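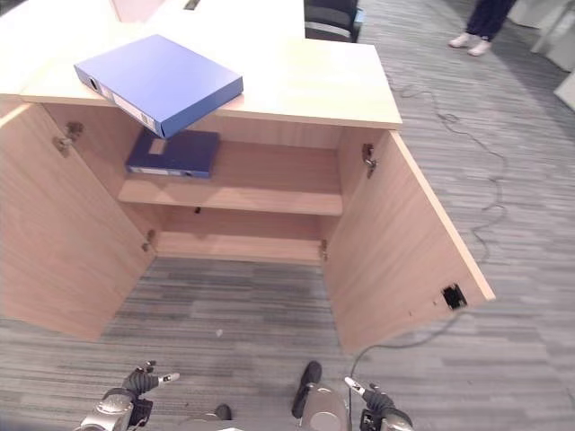 Figure 7-1. Practice cabinet with both doors fully open, one binder on top and one on the shelf.

7. When the arm stops during the cabinet task

Sooner or later you will have a stop in the middle of the cabinet task, and it will probably be on a day when you had other plans. Please don't worry. Nearly every stop we have seen at Stemham came down to a door that wasn't open far enough or a binder that was sitting badly, and both are easy to put right. This section was first written by Yaqin Han after the fault we had in March, and it has been added to by just about everybody in the group since then, so forgive us if it rambles in places.

7.1 What the fault looks like

The controller shows code 117 (grip load out of range) and both arms hold their position. They do not go limp, and they do not go back to the rest pose on their own. In the March case the right hand had taken hold of a binder, the binder caught on something inside the cabinet, and the arm kept pulling until the load limit cut in. The binder's cover was torn and one finger joint had to be replaced. It could have been a good deal worse, because Boyang Cao was just then walking over to free the binder by hand.

CAUTION: Never reach into the cabinet while code 117 is showing. The arm is still powered and still holding a load, and it can move suddenly when the binder comes loose.

7.2 Making the arm safe

1. Press the stop button and leave it pressed. If there are two of you, say out loud that you have pressed it, even if it feels a bit silly.
2. Wait for the status light to go steady amber.
3. Write down the code and the log line number. Ours was line 1752, and having it written down saved Jinlong Shi a whole afternoon of scrolling.
4. Walk up from the side, never from the front. Mind any cables on the carpet – it is very easy to watch the hands and forget your feet.
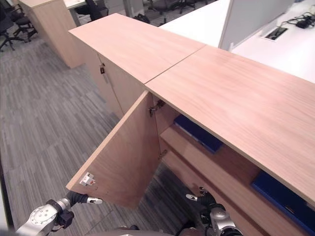

Figure 7-2. Both hands low at the open compartment, with the binders lying flat inside.

7.3 Freeing a binder

Take your time over this part. A binder that looks loose may still be pressed hard against the shelf or the underside of the top.

1. Put one hand under the binder so that it is supported before you do anything else.
2. Have your partner turn the grip release on the pendant to SLOW. The fingers open over a few seconds.
3. Once the fingers are clear, slide the binder straight out toward you. Don't twist it.

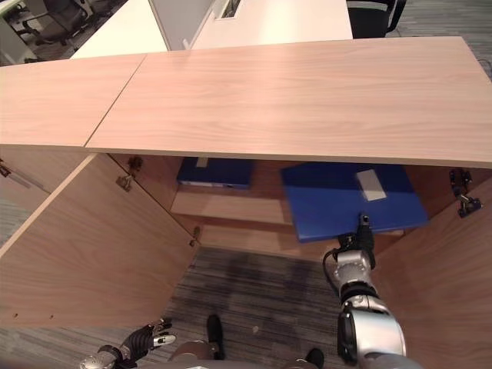 If the binder has come part of the way out and is leaning, support the lower edge first, as the weight wants to tip forward the moment the grip lets go. Weidong Dai likes to lay a folded towel over the door edge before he starts, and we have all come around to doing the same.

NOTE: Do not use FAST release for a binder. It is there for soft items only.

7.4 Checking the hand afterward

With the stop button still pressed, look the hand over from the back and then from the palm side. You are looking for:

– a fingertip that sits crooked or turns when you touch it
– a sleeve that has ridden up and is bunched at the finger joints
– scratches or bright rub marks on the metal parts
– any pin standing proud of its hole 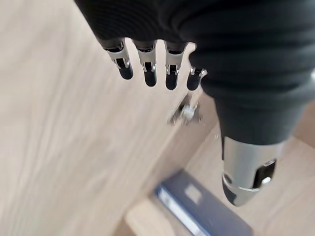

Pay special attention to the thumb. It takes more of the load than the fingers do, and a worn pin there can feel fine by hand and then slip under power. Replacement pins come in the small Drukedeo bag in the spares drawer. If you take the last one, please tell Zhuoran Guo, who places the orders.

7.5 Starting again

1. Swing both doors open as far as they will go, and check that they stay put by themselves.
2. Lay the binders flat, fully on the shelf or fully on the top.
3. Set the grip load limit to 200. The limit was 500 in March, the value the controller shipped with, and that is far too high for this work.
4. Release the stop button, clear the code and run the task once at low speed, with a hand near the button the whole time.

If code 117 comes back on that first slow run, stop there and leave the machine off until one of us has looked at it.

Section 7 last changed January 9, 2020.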